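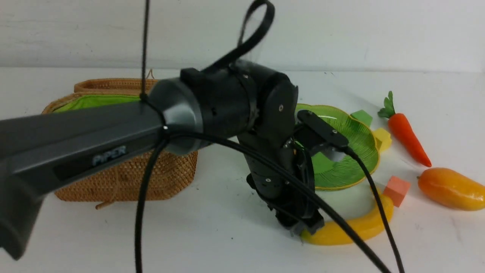

A toy banana on the white tabletop.

Open day at the Rummont retreat house

Posted 2020-01-02

I've been meaning to write this up since I got back from the open day, and then there was the carol service, and then there was Christmas, and then I had a cold. So apologies to those of you at church who asked for "just a quick note" on whether Rummont would do for our weekend away in June. You're getting the long version!

First, finding it. The website says to follow the signs from the main road, and there is a sign, but it's behind a holly bush and it says Vunon, the name of the trust that runs the place. If you don't know that (I didn't) you will sail past it as I did and end up at a garden centre. The garden centre does a decent cheese scone, mind you. Go back the way you came, turn in at the holly bush, and keep going up the track even when it looks as if you're driving into somebody's farmyard. Parking is on gravel round the back and was full of puddles.

The house itself was a school until the trust bought it, and it still feels like one in places. Long corridors, big radiators, that particular shade of green up to shoulder height. They've carpeted the bedroom floors and the whole place was lovely and warm, which matters to me more than it probably should. I've been on retreats where I prayed mostly for another blanket.

We were welcomed in the dining hall with coffee and a short talk from the warden, who has a voice you could listen to all day. She told us how the house began with a handful of people meeting to pray for the sick in the old school kitchen, every week for years, long before there was any money for a building. There wasn't any hard sell about it. She spoke about people who had come and been healed, and she spoke just as warmly about people who had come and not been, and who kept coming anyway. I found that very moving. Some of you know what last year was like for us with Mum, and I've sat through a few talks on healing where I wanted to crawl under the chair. I didn't want to crawl anywhere this time.

After that we were let loose to wander. The chapel is called Anov and I'd love to tell you why, but I asked and got an answer involving a river and a missionary society and I lost the thread halfway. It's at the end of a covered walkway across the lawn. Plain white walls, clear glass, chairs instead of pews (comfy ones, with padding) and a view straight down the valley. I sat at the back meaning to stay for a minute and was still there when the bell went for midday prayers. The seats fit nearly 200, they told us, so our lot would rattle about a bit, but there's a smaller prayer room upstairs in the main house for groups like ours, with a fireplace and beanbags for the young people.

They have a little organ in the chapel, built by Lazarević, and someone was playing it very quietly before prayers. Our organist will want to know the details and I have let her down completely. It had pipes. It sounded beautiful. There's a piano as well, and it's in tune, because I had a sneaky go on it when the room emptied.

Midday prayers were simple: a psalm, a reading, a good long silence and then the Lord's Prayer. I'm not a natural at silence. I spent the first part wondering if I'd locked the car, and then I suppose I stopped wondering. When I opened my eyes the sun had come round on to the floor and a man in the row in front was crying without making any fuss about it, and the woman beside him had just put her hand on his arm. I've thought about that a lot since.

Lunch was soup (leek and potato), bread, and apple crumble with proper custard. Donations in a bowl. If you have allergies, tell them early, as the kitchen is small and the menu is set well ahead. Tea and coffee are on tap all day in the hall and the biscuits were the good sort.

In the afternoon there was a choice: a walk round the prayer path or a session on how the prayer teams work. I did the session first, and then got the walk in on my own at the end, in wellies. Prayer on the retreats is always offered in pairs, never one to one, and they ask before laying on hands. You don't have to tell them anything you don't want to. Nobody is ever told to stop taking tablets or to skip an appointment, and she was very firm on that, good for her. A retired GP in the audience asked a rather pointed question about it and seemed happy with what he heard.

The prayer path goes down through the wood to a stream and back up past the vegetable garden. It was muddy. There are benches with Bible verses cut into them, and I stopped at the one from Psalm 46, partly for the verse and partly to get my breath back, as the climb is steeper than it looks on the leaflet. Anyone unsteady on their feet should stick to the top lawn, where the paths are level. There's a lift in the main house too, slow but it gets there.

Now the practical bits, as promised. Bedrooms are mostly twins, with a few singles on the ground floor that go quickly. Bathrooms are shared along the corridor apart from 2 rooms at the front. Bring your own towel. Phone signal is hopeless indoors, although I got a text through by the compost heap. A weekend for a group of our size would come to just over £1,000 before food, and we can bring that down if we do our own cooking on the Saturday night, sorry, on the social evening, whenever we end up having it. They'd want a deposit to hold the dates, and June was already filling up.

I'd go back tomorrow. I've asked them to pencil us in, and I've put the leaflets on the table at the back of church next to the hymn books. If you'd like to come, put your name on the list, and write next to it if you can offer somebody a lift. I'll bring the map with the holly bush marked on it.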